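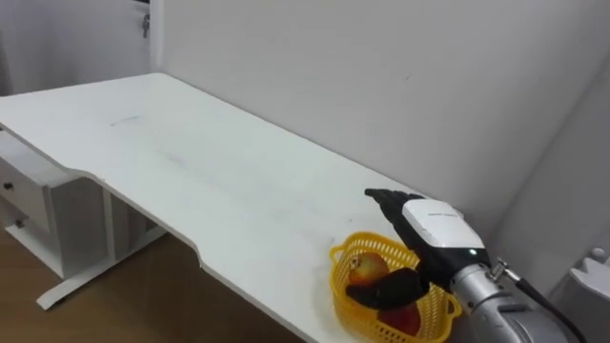 Re: Cleaning marks off white desktops

> We have the matte white tops in the small office, the ones with the
> cut-in front edge. After a year there is a bluish streak near the far
> end of one of them and a few light smudges. Dish soap takes off the
> smudges and does nothing to the blue. Has anyone used a melamine
> sponge on this finish? Also, the lower drawer knob keeps working
> loose. Same desk, T-foot base, two drawers on the left.

Yes, on two tops, with mixed results. The sponge is an abrasive. On a matte surface it removes the mark and then polishes the spot, and the polished spot shows whenever light comes in low from the side. If you use one, keep it wet, use no pressure, and stop after a few strokes.

Try this order first:

1. Warm water and dish soap, microfiber cloth. Dry the area fully before judging it.
2. Isopropyl alcohol on a white cotton cloth, dabbed. Test it under the rear edge. Blue that comes off on the cloth is ink or dye transfer – denim and notebook covers are the usual sources here.
3. Plain white eraser, for rubber or plastic scuffs that alcohol leaves behind.
4. Melamine sponge, as above.

Skip the Beltholm cream cleaner. It is fine on sinks, but it left a haze on ours that took 11 passes with a damp cloth to clear. The Pimudance spray is mostly alcohol and perfume and does the same job as step 2 at a higher price.

If there is already a shiny patch, 1000 grit paper used wet will even it out somewhat. Do not go as coarse as 400. I have that on a test piece and it is worse than any scuff.

For the knob: take it off, put one drop of medium threadlocker on the screw, and refit it hand tight plus a quarter turn. If the screw bottoms out before the knob seats, it is too long – add a washer behind the drawer front. Edorico sells a suitable one as part 906.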